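Who Answers? Authorship and Sourcing in a Local Religious Advice Column
Student Project Reports
31 May 2022
Last updated: May, version 3

The Staltside Letter has carried a religious advice column for most of its run. Readers send in a question on fasting, burial, marriage or interest on loans, and a named scholar or minister replies in print. This project coded the column by author, topic and type of source cited.

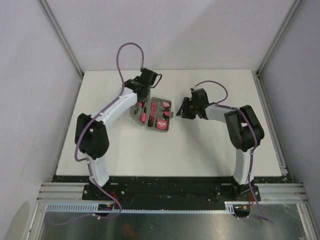 Shu-fen Lo

1. Material

The set contains 111 columns, all taken from the bound copies in the Nuvano reading room. Issues with missing pages were left out. Each column was photographed, transcribed by hand and given a record in a spreadsheet. Where a reply ran over two issues it was entered as a single column under the date of the first part.

2. Authorship

Of the total, 67 columns are signed by one of the paper's regular contributors and 41 by a guest. The remaining three carry no signature. Two of the unsigned replies share phrases with signed work by a regular contributor, but the match was too weak to assign them and they stay in their own category.

Guest replies cluster in the weeks before major fasts and festivals. They are longer than the regular ones and more often give the guest's teacher or place of study in the first paragraph. Regular contributors almost never state where they trained.
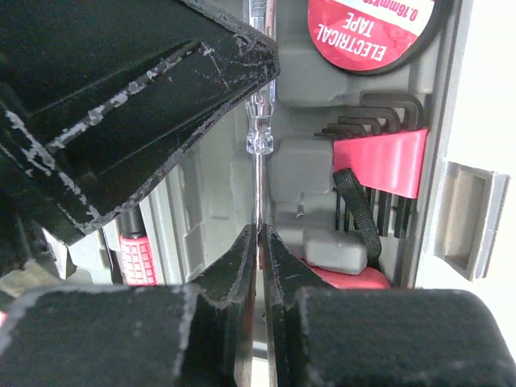 Gripper fingers with scuffed edges.

3. Sources cited

Citations were coded as scripture, commentary, ruling by a named authority, or none. A column could take more than one code. Questions on money drew the most rulings, and questions on family life drew the most scripture. Replies on burial practice frequently cite nothing and refer the reader to the local congregation.

The coding scheme was tested by a second reader, Theerawat Limsakul, on a subset of the columns. Disagreement was concentrated between "commentary" and "ruling". Older replies paraphrase both without giving a title, so the two codes were merged for all columns printed before the change of editor. This limits comparison across the two periods, and the tables in the appendix are split accordingly. 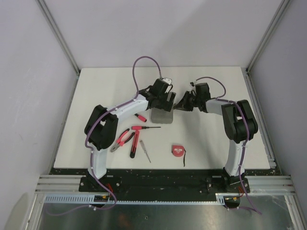 The merged code also hides one pattern that was visible in the raw notes. After the change of editor, authors begin to name living scholars abroad as authorities, where earlier replies name only local teachers or the long dead. The shift is gradual and the set is too small to date it.

4. Limits

Only printed replies survive. The questions that were received and not used cannot be recovered, so nothing can be said on how the editor chose. Letters were shortened before printing and the full wording is lost. Coding by denomination was tried and dropped, as several contributors wrote for mixed readerships and did not identify themselves.

The spreadsheet and code book are held with the department under the project name Yazdani.

Comments (3)

Hiu-tung Wan
Did you check the unsigned ones against the annual index? The index sometimes gives initials that the page does not.

Shu-fen Lo
Yes, for the years that have one. All three fall in years without an index.

Chunhua Tian
Section 3 should say which issue the change of editor falls in. I had to go to the appendix for it.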